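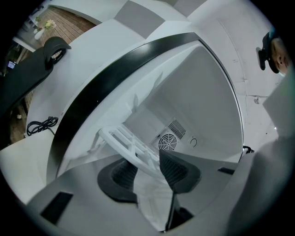 Connecting and Running Loads

Read Safety Information before using the Leretti 1000 portable power station for the first time. The instructions in this section apply to the standard unit and to the unit supplied with the Roden folding solar panel.

Before you connect anything

The AC outlets supply a combined maximum of 1000 watts. This limit applies to all AC outlets together. The USB and 12-volt outputs are rated separately on the label under the carrying handle.

Find the rated power of each appliance on its nameplate or in its manual. If the nameplate gives only volts and amps, multiply the two figures to get an estimate in watts. Appliances with a motor or compressor draw more power for a moment when they start. Check the starting load as well as the running load.

Placing the unit

1. Set the unit upright on a hard, level surface.
2. Leave a hand's width of clear space on both sides. The side vents must not be covered by bedding, curtains or bags.
3. Keep the unit out of direct sun, including when the solar panel is in use.
4. Run cords where they will not be stepped on or pinched in a door.

CAUTION: Do not operate the unit inside a closed cabinet or a car trunk.

First charge

The battery ships partly charged. Charge it fully before first use.

1. Push the main switch to ON. The display lights.
2. Plug the Brannigan AC adapter into the charging port on the rear panel, then into a wall outlet. The battery symbol flashes while charging is in progress.
3. Leave the adapter connected for at least 4 hours, or until the battery symbol stays on without flashing.
4. Unplug the adapter from the wall outlet first, then from the unit.

NOTE: The charging port takes either the adapter or the solar panel. Do not use a splitter to connect both.

Charging from the solar panel

The Roden panel is rated at 200 watts in full sun. Output drops with cloud, haze, shade or a poor angle. Shade on one corner can reduce the output of the whole panel.

1. Unfold the panel and extend the rear legs.
2. Turn the panel to face the sun.
3. Connect the panel cable to the charging port and turn the locking ring until it clicks.
4. Read the input figure on the display. Adjust the panel angle until the figure stops rising.

Bring the panel indoors in high wind. The panel is splash resistant - the power station is not.
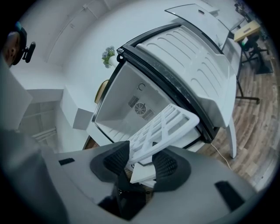 Page 4

Turning on the AC outlets

1. Make sure every appliance is switched off.
2. Plug in the appliances.
3. Press and hold the AC button until the green light comes on.
4. Switch on the appliance with the largest starting load. Wait for the output figure to settle.
5. Switch on the remaining appliances one at a time.

If the total load goes over the limit, the outlets shut off and the light turns red. Disconnect one or more appliances, then press and hold the AC button again.

CAUTION: Never connect the unit to household wiring or to a wall outlet by means of a double-ended cord. This can cause fire or electric shock.

Automatic shutoff

The AC outlets turn off when no load is detected for an extended period. Appliances that cycle on and off, such as pumps and compressor coolers, may be read as no load between cycles. To keep the outlets on, press the AC and LIGHT buttons together until the display shows HOLD. The outlets still draw a small amount of power in this mode. Cancel HOLD when it is not needed.

Battery life

The battery is rated for 1000 full charge cycles. Partial charges count as part of a cycle. For storage, charge the battery to the middle of the scale and push the main switch to OFF. Check the level every few months and recharge as needed.

Replacement adapters and panel cables are available from Palbridge parts dealers. Have the model code from the rating label ready when ordering.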